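May, evening

Water meter at the Hernavville house read 2,658 this morning. I closed every tap before bed and took the reading again at 5, before anyone was up. The last digit had moved. That rules out the kitchen mixer, which I had blamed for most of the spring, because its isolating valve was shut the whole night.

Dye in the toilet tank next. The color reached the bowl within a few minutes, so the flapper is leaking. The rubber has gone stiff along one side and no longer seats against the valve. Kavitha Iyer had the same fault last year and replaced the entire fill assembly, which I think was more than the job needed. I ordered a Skunder flapper and a spare chain.
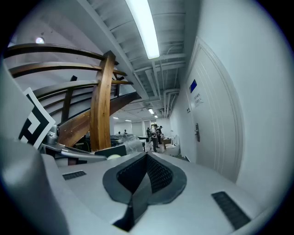

Second possible loss is the supply line to the garden tap. The joint by the wall has a white crust on the lower half of the nut – old mineral deposit, dry to the touch today. I wiped it clean and wrapped a strip of paper towel over it. Will check for damp tomorrow. Lauri Nieminen says to leave compression joints alone unless they drip, and I agree with him as far as that goes. A quarter turn too many and the olive is finished.

Pressure at the outside tap was 3 bar with nothing running. It dropped when I opened the shower, then came back to the same figure. The regulator is therefore doing its work and stays where it is. 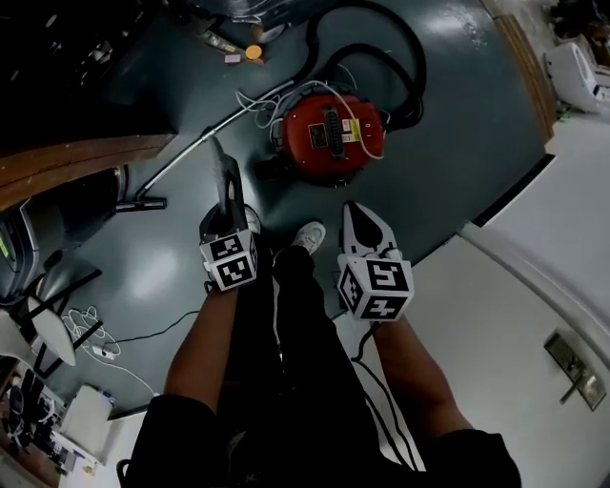
Parvathi Rao asked for the old bills, so I went through the box after dinner. The winter ones are flat. The rise starts with the first spring bill, and that fits a flapper wearing out better than a cracked pipe. I copied the readings into the notebook and left a column free for June.

To do: fit the flapper, shorten the chain by one link if it catches, repeat the overnight test with the garden line shut off separately. Return the pressure gauge to Lwazi Moodley.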